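Parent Help Board > Primary School > Office, Forms and Pick-up

Can I add a neighbor to the pick-up list after the school year has started?

Posted by leltano_mom
Viewed 3632 times

Hello everyone. My son started first grade at Tjoa Primary this year. We moved here in the summer and I am still learning how schools work in this country, so please excuse me if this is a simple matter.

When we enrolled him, we filled in a form with the names of adults who can collect him. I wrote my husband and myself, and I left the other two lines empty, as we did not know any person in the town yet. Now my work hours have changed. From March I will finish at 4 in the afternoon, and school ends before that. My husband travels. Our neighbor has a daughter in the same school and she offered to bring both children home together. She is a kind person and my son likes her very much.

I called the office and the lady told me that I must "update it in Tuvon." I have the Tuvon app on my phone and I can see the lunch menu and the absence page, but I can't find the pick-up list. I wrote a paper note and gave it to the teacher. She was friendly, but she gave it back and said she is not allowed to accept it.

So I would like to know three things. Where is the list in the app? Does my neighbor have to go to the school and show her documents? And what happens on a day when she is sick and her husband comes in her place?

I don't want to call the office again with the same topic, because I was not sure I understood everything the first time, and the line was very busy. Thank you for your patience.

quietcorridor
Member, 18 posts

you can't do it in the phone app. use the website on a computer. we had the same thing last year

vonent_road_parent
Regular member
Marked as helpful by 30 members

Hello and welcome to the town. I was also new here once and I had the same difficulty with this list, so I will write the steps slowly. My children go to Vonent Road Primary and not to Tjoa, but both schools use Tuvon and the office rules come from the same district, so I believe most of it is the same for you.

First, about the app. The answer before mine is correct. The phone app shows only a part of Tuvon. You have to open the website in a browser and log in with the same e-mail and password. Choose your child's name, then "Family and contacts," then "Authorized adults." The first time I looked, I stopped at "Emergency contacts" and thought that this was the list. It is a different list. An emergency contact is a person whom the school may call. An authorized adult is a person who may leave the building with your child. Your neighbor can be on both, but you must enter her two times.

For each adult they ask for the full name, a phone number and the relation to the child. For the relation you can choose "Other" and write "neighbor." Please write her name exactly as it is on her identity card or driver's license. I wrote a short form of my sister-in-law's name, the one we all use at home, and at the gate the name did not match. They called me at work to confirm, and my daughter waited in the office until I picked up the phone. They were polite, but my daughter was a little worried.

After you save, the new name shows as "Pending." This means that the office did not look at it yet. In our school it took until the next morning. While it says "Pending," the person can't collect the child, so I advise you to do this some days before you need it. When it is accepted, you receive an e-mail.

Second, the documents. In our school the new adult does not have to come before. She shows a photo ID at the office the first time she collects the child, and they make a mark in the system. After this the staff usually know her face, but they can ask for the ID again at any time, for example when there is a substitute teacher at the door. I tell my family to carry it always.

Third, the husband of your neighbor. If he is not on the list, he can't collect your son, even if he is collecting his own daughter in the same minute. I know this feels strange – the child knows him, the teacher knows him – but they are strict with it and I think it is right that they are strict. The easy solution is to add him now also, as you have two free lines. If something happens suddenly, a parent must call the office in person. A message in Tuvon is not enough on the same day, as they can't promise that a person reads it in time. 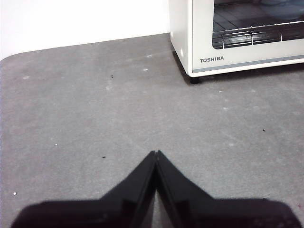

4 min read

One more thing which I forgot. If your child goes to the after-school club, the club has its own list. It does not copy the names from Tuvon. We learned this when my husband's brother went to collect the children from the club and his name was only on the school list. You fill in the club list on paper and give it to the club leader.

And please talk with your son before the first day. We told ours who is coming and at which door they should wait. We also have a rule that if a different person comes and says "your mother sent me," they go back to the teacher and ask. The school teaches them this too, but I think it is good that they hear it at home.

You wrote that you don't want to call the office again. I understand this feeling well, I had it for my whole first year. You can send them an e-mail and ask them to answer in writing. Then you can read it slowly, and it stays in your mailbox. Our office answers e-mails quite fast, often before lunch.

leltano_mom
Original poster

Thank you very much to both of you. I found "Authorized adults" on the computer and I entered my neighbor and her husband. It says "Pending" for both. I did not know about the club list, he will start in the club next month, so I will ask for the paper. I also wrote an e-mail to the office about the ID, to be sure it is the same in our school.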